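The Stirring Table
Gallery — October

Benvinda Godinho's students were asked to bring in one thing they stir with and one thing they stir it in. She meant it as a warm-up for the drawing course at Brandão. It took over the whole month, the back wall of the studio and most of the sugar. What follows is a small selection. The full set runs to 71 pictures, and there are people who have looked at all of them, mostly relatives.

The rules were simple. One vessel, one stirrer, dark cloth on the table if you could find one that didn't shed. Aníbal Macedo lent a tablecloth that shed.

Cups came first, as they were the cheapest thing to argue about. Porcelain reflects the window, glass shows every fingerprint, and enamel makes everyone talk about their grandmother. Paper won most of the arguments by being lightweight and not caring what happens to it.

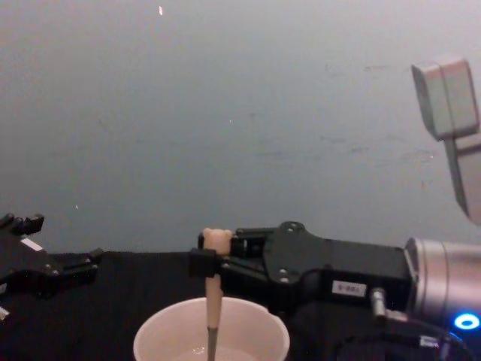
White paper cup, beige stick, a shallow pool of something clear. The knobby end is either a bone or a bear, and the class split on it. The other end goes dark gray near the liquid, and we lost an afternoon of pencil shading to that.

The stick turned out to be the harder half of the drawing. A cup is an ellipse with ambitions, and after 60 of them your hand does it without you. A thin upright shaft has to be straight, and everyone in the room has an opinion on whether yours is. Benvinda allowed rulers for up to 5 minutes per session, then collected them in a biscuit tin.

Clear liquid has its own following. There is hardly anything to draw, so you end up drawing the inside of the cup a second time, slightly lower and slightly worse. Two people switched to coffee and were made to feel it.

The drawings themselves are pinned up in the corridor, next to the fire plan, at a height that suits Aníbal and very few others. Prints of anything in the gallery can be ordered at the front desk on Tralico paper, matte only — the glossy stock made every cup look like an advertisement for the dentist.

Next month's subject is lids. Bring your own, and please write your name on the inside.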